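Sowa cell planner, reviewed after one winter of use
Posted in: Workplace tools

I work as a shift coordinator at the Skamgate returns warehouse, where opened parcels come back and must be sorted before they go to the shelf again. Last year the company decided to put robot arms at some of our sorting benches. Before buying any hardware they gave us Sowa, a program in which you build the bench on the screen, place a robot over it and try the work. I have used it since February, so I think I can give a fair opinion.

The licence costs 3000 dollars a year for one site. For this price you get the planner, the object library and support by email. The support answers in a day or two, always politely, but sometimes with a link to the same manual page I had already read.

Installing was easy. Learning was less easy. I am not an engineer, and the first bench took me most of a week. The menus use words like "end effector" where "gripper" would be enough. After the third bench I was working at a normal speed.

The best part for us is the object library. It has 144 household items, and our returns are mostly household things. You can put crates, plates, mugs and tins on one table and look at where the arm has to reach. My colleagues at the benches had strong opinions when they saw it. They asked why the crates were so far to the left, and who would lift them when they were full. These questions came before any bolt was put in the floor, and for me that alone has paid for a good part of the licence.

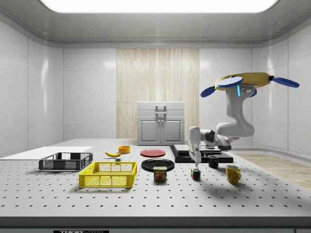
What changes for the people

Our old target was 472 items in a shift for each sorter. With the arm taking the simple pieces, the sorter keeps the difficult ones: chipped, dirty, missing a part. Sowa can simulate the arm, but it has nothing for the person beside it. There is no way to enter tiredness, or a break, or that all the easy items are gone and every decision left is a hard one. We had to discuss this ourselves, and the target was lowered in the end. I would like the makers to think about it.

Compared with Herix

We also had a trial of Herix. It is cheaper and starts faster, but the lighting looks flat and I found it hard to judge the distance between the gripper and the table. In Sowa the shadows help with this. Herix has the better export, and its files opened in Tralotier, our scheduling software, without any trouble. From Sowa I must convert them first.

Small complaints

The program saves only the last 50 versions of a layout. The colour of a tray cannot be changed after you have placed it. The fan of my laptop is very loud when the reflections are switched on.

I give four stars out of five. If your workplace is planning such a change, ask for one seat for the people who do the sorting, and let them move the crates themselves.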